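Last updated: 27 November 2021

Covering the big table, the cheap and cheerful way

We have a new favorite thing at the Sastell workroom, and it costs less than lunch. It's plastic sheeting! Plain, light, slippery plastic sheeting, bought on a roll and laid over whatever table you'd like to keep looking decent. After years of newspaper (which sticks to glue) and old bed sheets (which let every drop of paint straight through) we are completely won over, and several of you have asked how we do it, so we're giving it a proper write-up.

What to buy

Any painter's drop cloth will do for a start, but go one step up from the thinnest kind. The really thin stuff clings to your sleeves and lifts every time somebody opens the door. Ours is a middle weight and it drapes nicely over the edge without needing much help. Our first roll was 12 feet wide, so there was plenty left over for the side benches, and the offcuts have been wonderful under the paste pots.

As for color, go for blue if you can find it. Clear plastic is fine, but you lose it against a pale tabletop, and then you lose the cut-off ends too. On blue you notice the little things – a snip of tape, a corner of paper, the white bead that you were sure had gone down the heating vent.

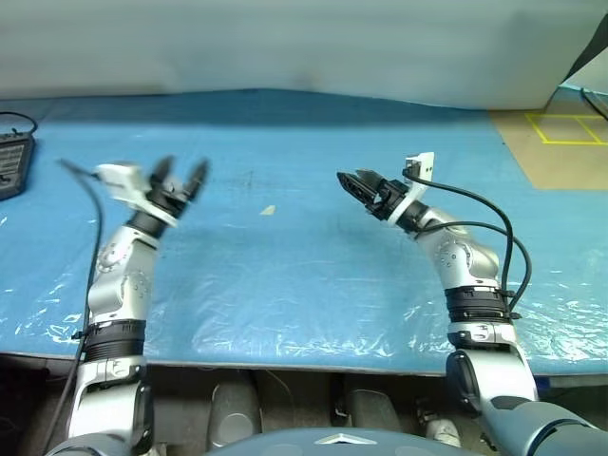 Getting it to lie flat

Don't expect perfection on this one. Sheeting comes off the roll with fold lines in it, and some of them will stay no matter what you do. Creases catch the light, especially near the front edge, and you'll get shiny patches if there's a lamp overhead. We've stopped minding. For painting and pasting it makes no difference at all, and for anything fussy we put a cutting mat on top.

If you do want it smoother, unroll the sheet the evening before and leave it spread out with a few books on the corners. Start from the middle of the table and push the air outward with the flat of your hands (so satisfying!). Then tape the underside of the overhang to the underside of the table. Tape on top works too, but it curls up and you end up picking at it while you talk.

A warm room helps more than you'd think. When we did the Lammers Street tables back in March the heating was off, and the plastic was as stiff as a tarp until lunchtime.

Keeping it clean

A damp cloth and a drop of dish soap, that's the whole routine. Wipe toward yourself and catch the bits in your other hand. Dried white glue peels off in one long strip if you leave it overnight, and people have been known to fight over who gets to do it. Faint scuffs and marks will build up over time and they don't wipe away, but a sheet has to be pretty far gone before it needs replacing. We got 3 months out of our last one, with nearly 121 table sessions on it.

When it's finally had enough, cut it up for lining boot trays or for wrapping brushes between coats.

Coming up: a look at jar lids and why we save all of them. If you have a better trick for fold lines, please send it in, we'd love to try it.

You are receiving the Sastell workroom newsletter because you signed up on our website. Unsubscribe or change your email preferences at any time.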